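Trindex is a trip-planning office for people who travel to see rivers, waterfalls and swimming holes. We write routes, book lodging and ground transport, and keep a database of access conditions for every site we send people to. We don't run tours of our own and we don't own hotels.

## What we do

A Trindex plan is a written itinerary with a map, a set of drive times and a sheet for each stop. The sheet lists the parking area, the walking distance to the water, the number of steps if there are any, the entry fee, the hours, and the months when the flow is too high for swimming. Where a site requires a local guide, the sheet gives the rate and says whether it's paid at the gate or in advance.

The database covers 114 sites. Each one has been walked by a member of staff. A site that hasn't been rechecked in two seasons is marked "unverified" and left out of new plans until someone goes back.

Drive times are measured on the road, in daylight, in an ordinary rental car. We don't use map estimates for unpaved roads.

## How we started

Unai Lorente set up the office in Patcombe after several years of scheduling buses for a regional carrier. The first product was a printed table of 44 falls with opening hours and road surface codes, sold by mail. Customers kept writing back to ask for the bookings to be made as well, and the table became a planning service. The printed edition was dropped, but the road surface codes are still in use:

- **A**: paved to the parking area
- **B**: gravel, passable in any car
- **C**: gravel or dirt, high clearance needed
- **D**: closed to rental cars under most contracts

Most of our plans use A and B roads only. C roads are added on request, and D sites are listed with the name of a licensed local driver.

## Where we work

We work in two regions. Norðdahl is the northern one, with a short season and long days. Most of its sites are free to enter, and the main constraint is the distance between fuel stops. Drirau is warmer and can be visited all year, but many of its falls sit on private land and charge admission. Several Drirau owners limit the number of visitors per hour, so entry slots are booked along with the rooms. 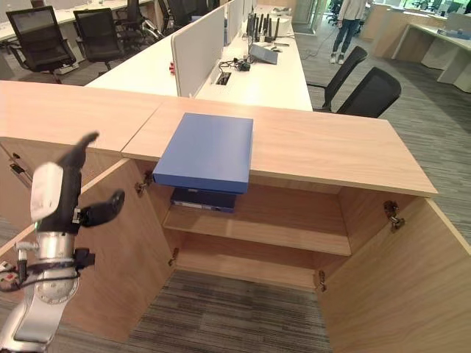

**Can a plan combine both regions in one trip?**

We advise against it for trips shorter than two weeks. There is no direct flight between Norðdahl and Drirau, and the transfer uses a full day each way. For longer trips we write two separate plans and join them with one transfer sheet.

## Fees and changes

The planning fee is fixed per itinerary and doesn't depend on the size of the party, up to 6 travelers. Larger parties are quoted separately because they usually need two vehicles. Hotels and drivers are charged at their published rates. We take no commission from either, and the invoices are passed on in full.

One round of changes is included. Later changes are billed by the hour. If a site closes after the plan has been issued, we replace it at no charge with the nearest open site of the same road code, or remove it and recalculate the drive times.

## Staff and office hours

Five people work at Trindex: three planners, one field checker for each region. Unai Lorente still writes most of the Drirau plans and reviews every itinerary before it goes out.

The office answers mail until 5:00 p.m. local time. During the trip itself, travelers have a phone number that is answered day and night by whichever planner wrote the route. We close for the last two weeks of December, and plans for travel in that period are finished before the break. The emergency number stays on.

Corrections to site sheets are welcome from anyone, customer or not. Please include the site name, the month of your visit and the road you came in on.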